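3.2 How people talk about a job while they wait for it

I should say at the start that I never meant to write about waiting. The plan (agreed with Hiu-tung Yu over a very long lunch) was to study how small workshops in Brukside share out their repair jobs, and I went in with a notebook full of questions about rotas. What I got was hours of people standing about, chatting, and I loved it! By the end of August I had 71 recorded conversations, and in most of them someone was waiting for someone else to finish.

We coded the talk with Dubey's scheme, the one we had already tried out in the Plenda pilot, and came to 3670 turns. The surprise for me was how little grumbling there was. People used the gap to swap news and settle small debts, and quite often to teach each other things that would never come up in a proper training session. One older fitter spent an entire tea break explaining how he decides whether a part is worth saving, and his listener was still quoting him to me nine days later.

I did wonder whether talk would dry up where the work was laid out flat and everyone could see how far along it was. My hunch was yes. It didn't, though the topics shifted a bit: more talk about the job in hand, less about football and families. I come back to this in section 4, where the numbers are kinder to my hunch than I deserve.

A word on surfaces, then, as the coding sheet has a column for them. We noted the colour and spread of the work area at each visit, and dark tops and mats against a paler floor were scored separately from bare benches.

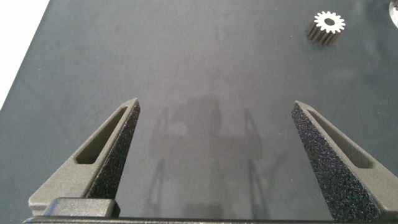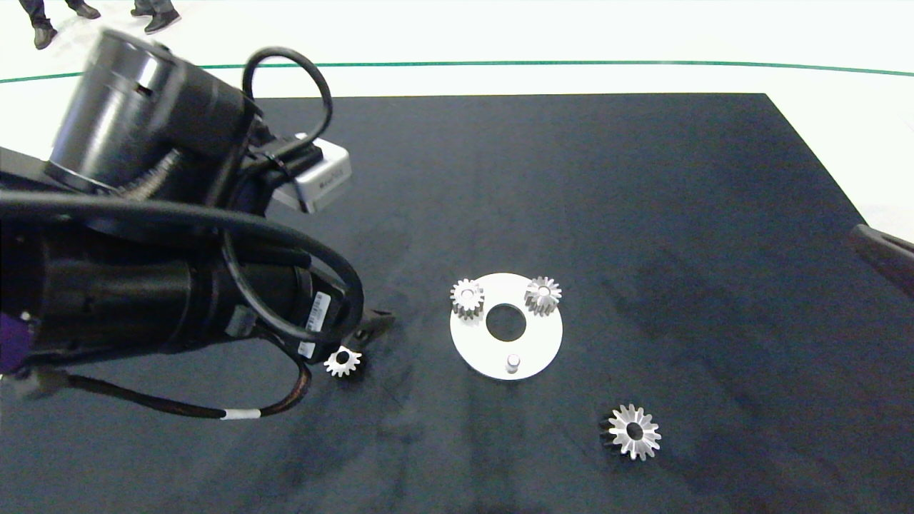
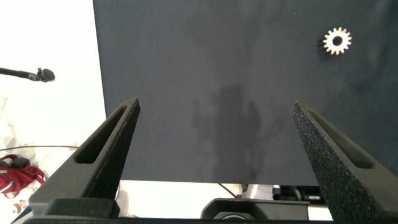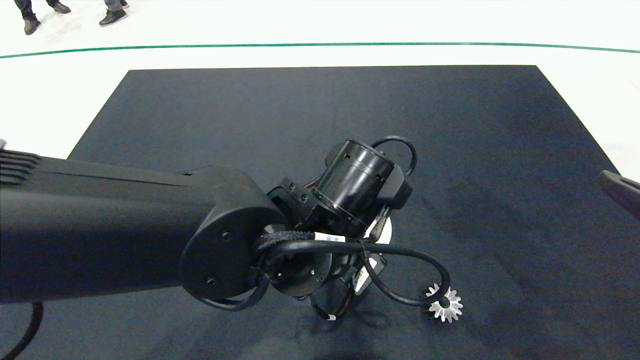 Figure 9. Dark work surfaces at one site; metal gears in the second and third panels, white floor around the mat in the fourth.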